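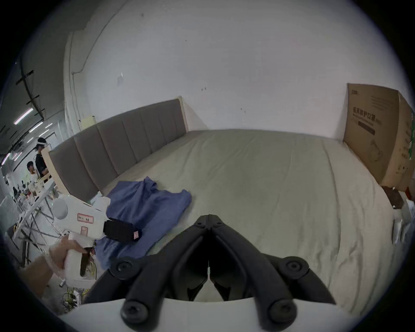
The Fuvside street audit kit comes in a flat cardboard box and costs $76, plus shipping. It is meant for residents who want to walk their own neighborhood, write down what is wrong with it on foot, and hand the result to a city planner in a form the planner might read. I bought one in September and have used it on streets I know well and on a few I don't.

Inside are a clipboard with a rain cover, a measuring tape, a slope gauge, a stick-on thermometer for pavement, a pad of 25 audit forms and a booklet. There is also a code for the Rirex website, where you can type in your results and get a map back. More on that further down.

## The forms

The forms are the best thing in the box. Each one covers a stretch of street up to 400 meters long, with one side of the paper for the sidewalk and one for crossings. You draw the street as a strip down the middle and mark problems beside it with letter codes. D is a driveway that tilts the walk, P is a pole in the way, and so on. After two streets I had stopped looking at the key.

I have used free checklists before, and most of them ask you to rate a street from one to five on things like "comfort." Two people can walk the same block and come back with scores that have nothing to do with each other. Fuvside mostly asks for widths and whether something is present. When Romana Beneš and I did the same street on separate evenings, our forms matched except at one bus stop. She had measured to the bench and I had measured to the shelter post.

There is one section I would drop. On the back, under "Street life," you are asked if people seem to be lingering. That depends on the weather and the hour, and the form has no box for either. I write the time in the margin.

The paper is heavier than office paper and takes pencil well. Ballpoint skips on it.

## The tools

The tape is fine. It locks, and the numbers are large enough to read under a streetlight. It is marked in metric on one edge and feet on the other, which helps if your city code is written in feet and the forms are in meters. Mine is.

The slope gauge is a plastic bubble level with degree marks. It works on curb ramps if you crouch and look at it straight on. From standing height the reading is off by enough to matter. Codes for ramps are usually given as a percentage or a ratio, so you have to convert, and the conversion table is on page nine of the booklet when it should be printed on the gauge. I taped a copy to the back of the clipboard.

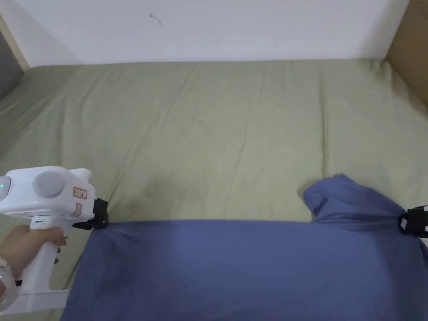 The pavement thermometer is the weak part. It is the kind of strip you would put on an aquarium, and it takes several minutes to settle. Kneeling on a sidewalk for that long next to a parking lane is no fun, and people stop to ask if you dropped something. If shade and heat are what you care about, buy a proper infrared one and leave the strip in the box.

The clipboard is bigger than it needs to be, and I have no complaint about that. The rain cover flips over from the top and stays clear enough to see your last line through. You can't write under it.

## The booklet

The booklet was written by someone signing as Ásgeirsdóttir, no first name, and it is short and good. The chapter on crossings explains why you should stand at the corner through several light cycles before writing anything. It also tells you to walk the street in both directions. I thought that was padding until I did it. Coming back uphill on my own street I found a stop sign completely hidden behind a tree I have walked past for years.

The part on presenting your results is thinner. It assumes your city has a walking or cycling office that wants to hear from you. Ours has a general public works inbox. I ended up asking Gisela Quezada, who has been through this on her side of town, and she told me to send one street at a time with the worst item first. That got a reply. The full packet I had sent before it did not.

## The website

You type your forms into Rirex by hand. There is no way to scan them. Each street took me longer to enter than to walk, partly from the letter codes being listed in a different order on the screen than on the paper. The map you get is clean and prints well in black and white. Share links expire after a month unless you pay, and the box does not say so anywhere.

I wrote to Drurnus, the company that sells the kit, about the link problem. The answer came in two days and was polite. It said longer links were being considered. They also sent me a file of the forms to print at home, which I had not asked for and was glad to have, as refill pads are not cheap.

## Who should buy it

A group will get more from it than one person. The forms really want two people, one on the tape and one writing, and the price is easier to take when it is split. Kadir Yazıcı borrowed mine for the blocks near the school and did them alone, holding the tape down with his shoe. He managed, but he said he wouldn't want to do a long street that way.

If you already own a tape and a level, ask the company for the form file first. They may well send it. You would miss the booklet and the clipboard, and the booklet is worth having.

I would give it four out of five. It would lose less if the thermometer were left out and the conversion table moved to the gauge. Mine lives by the front door now, with the pencil tied on - the clip that came with it broke.

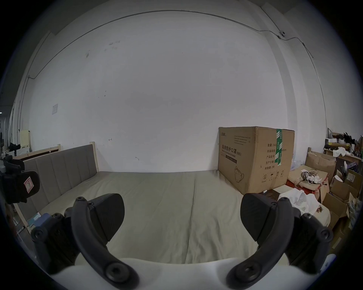 *The bed, with its padded headboard.*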